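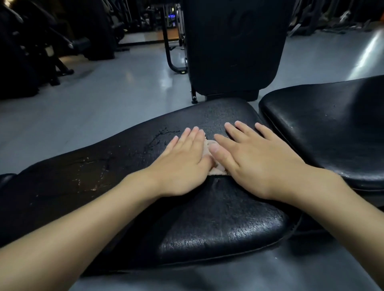
The robot had been wiping down benches at the gym in Eltville for 12 nights before it got its cloth stuck. It was a little after 4 a.m. and the building was closed. Pal, a wheeled base with one arm built by Dronine, had finished the leg machines and moved on to an adjustable bench. It wiped the long pad, then the seat, then went into the gap between them and didn't come out.

Ritu Tyagi runs field testing for Mokus, the company that supplies Pal to gyms and looks after it once it's there. She was the person on call that night. We spoke in April, a few weeks after the unit had been taken off the floor.

"My phone went off and the message said 'task delayed,'" she said. "It didn't say fault. It's the same message you get when somebody leaves a dumbbell in the aisle, so I looked at it and gave it a few minutes. That's the part I'd like back."

The log shows what the arm was doing in those minutes. The cloth had gone down between the two pads and caught on the hinge hardware underneath. The arm is set to hold a light, steady push while it wipes. When it lifted away, it met resistance, and the controller read that resistance as the pad still being under the hand. So it did what it does when it's too close to a pad, and pulled up harder.

"It thought it was correcting a small position error," Tyagi said. "Each correction was allowed. There was a limit on each one and it never broke the limit. What we didn't have was anything adding them up."

The pull should have tripped the force stop at 155 newtons. It went to 249 before the arm shut down, and by then the front of the bench had come off the floor and dropped back. The wrist joint was damaged and the cloth was torn in two.

I asked why the force stop came so late.

"Two reasons. One is that the sensor had drifted. It's meant to zero itself at the start of every shift with nothing touching the hand, and it was zeroing with the hand resting against its own holder. So it started every night wrong, by a bit more each time. The other is that the stop was filtered to avoid false trips. We'd had complaints about false trips. We turned the filter up, and we didn't go back and test what that did to a slow pull."
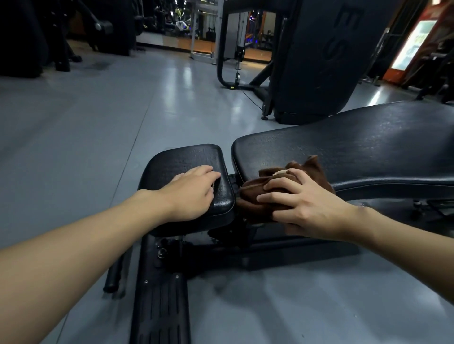

The gap between seat and backrest is where sweat and dust collect, and members notice it. Cleaning staff get into it by bunching the towel up and pressing it down with their fingers. Pal's wiping routine was built to do the same job, and Tyagi says the seam pass was added late, after the first gym managers asked for it.

"A person feels the towel snag right away. You stop, you back off, you wiggle it out. You don't think about it. We gave the robot the pressing part and left out the backing off."

No one was hurt. Tyagi was careful about how much comfort she took from that.

"The gym was locked, that's all. The risk assessment said no people present, so everything downstream of that got a lighter look. But the opening staff come in at half past five. If it had run long that night, someone would have walked over to see what it was doing. I would have."

She drove to Eltville that morning, tagged the unit out, and checked the bench with the gym's manager. The bench was replaced, though she says she found no bend in the frame. The staff went back to doing the pads by hand, with towels and a spray bottle, and they're still doing it.

Mokus has since made several changes. The seam pass has been removed from the routine until it can be tested on every bench model in the building. Zeroing now happens with the arm held out in open space, and a reading that has moved from the night before stops the shift. The force stop takes the unfiltered signal. Any pull that lasts longer than 2 seconds makes the hand open and let go of the cloth.

"That last one is so simple it's embarrassing," she said. "Drop the towel. Leave it there. Somebody will find it in the morning."
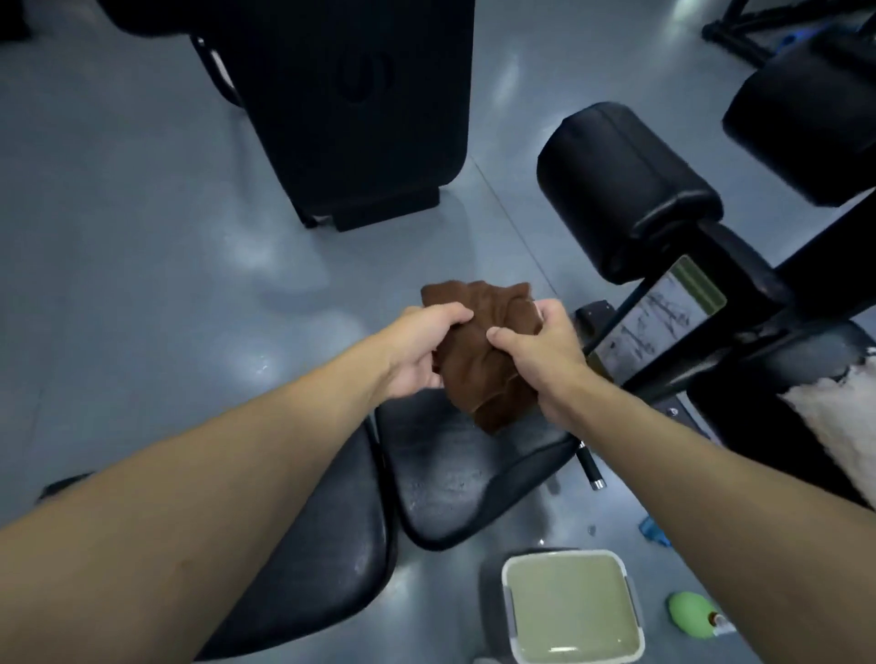 Mathias Danzer

The message on the phone has been changed as well. A blocked path and a stuck arm now come through as different alerts, and the second one rings until it's answered.

Tyagi has also spent several mornings working alongside the cleaning staff, doing machines herself. She had watched the job before but had never done a full floor.

"I'd written the wiping spec from a chair. When you do it yourself, you keep folding the towel over to get to a clean bit, and you hold the pad with your other hand when you push on it. Pal has one arm. It can't hold the pad. I knew that, obviously, but I hadn't thought about what the second hand was for."

Would she put a second arm on it?

"No. It's more weight and more things to go wrong. I'd have it do the flat parts and leave the joints to people."

Pal is due back in Eltville once the wrist is rebuilt and the new stop has been through its tests. Tyagi wouldn't give a date. The first shifts will run with someone from Mokus standing at the stop button, and the gym has asked for a copy of each night's log.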